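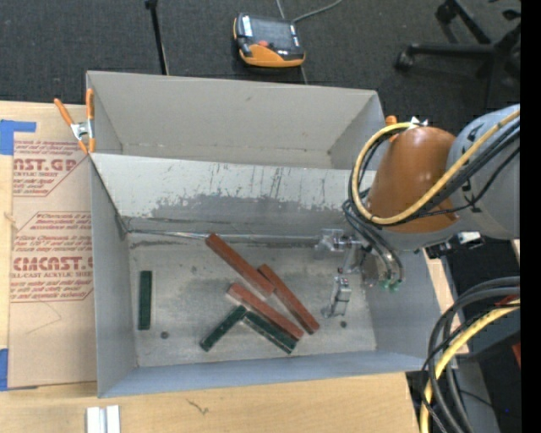

## Bin-to-bin picks, block set – December, started 9:40 am

Six blocks in the front bin for this batch, three red and three green. Rear bin is the place target. Same task as last week: pick one block, lift clear, drop in the other bin, repeat until the front is empty, then swap directions. Every pick is logged as its own episode.

Target for the Kyei set is 1,000 good episodes before we train anything. We had 489 at the start of today.

### Setup

- Both bins clamped. The front one had crept toward the arm by lunch yesterday, which spoiled the last stretch of episodes, so check it at every reset.
- Camera is fixed. Please don't lean on the post. If it gets bumped, stop and redo the calibration before recording anything else.
- Pendant stays on the carpet behind the bins, where whoever is resetting can reach it.
- Acrylic sheet stays taped down left of the bins. Dilani wants it left alone until the Skokthorpe fixture is cut.

### Notes from the morning

Blocks flat on the floor with some space beside them are easy. The slow ones are the blocks touching each other. When two meet at an angle the fingers tend to land on the corner of the wrong one and push the pair apart. I've been keeping those episodes if the pick succeeds in the end, and tagging them "nudge". Moushumi thinks nudges should go in a separate split. I'd sooner leave them in for the first run and compare.

A green block standing close to the left wall is the other awkward case. The finger needs a gap on the wall side, and there often isn't one. Two tries, then mark it failed and move on. Do not reach in and fix it mid-episode. If you do, delete the episode.

Scatter by hand from a cup, no arranging. I caught myself lining them up after an hour or so – the resets were getting too tidy.

The dark patch on the far wall of the front bin throws off the Dokier segmenter now and then. It labels part of the patch as a green block. Not repainting it, as the older data has the same patch in it.

### Cable

The yellow cable and the black bundle loop around the wrist casing and go tight when the wrist turns past the far corner. Limited joint six in the config for now. Needs a longer loop before we try the Brarkard bins, which are deeper.

### To do

- Moushumi: re-tag yesterday's nudges so they match today's
- Dilani: new cable loop, then put the joint limit back
- Me: rerun the segmenter on the first 500 once we get there, and send the bad masks around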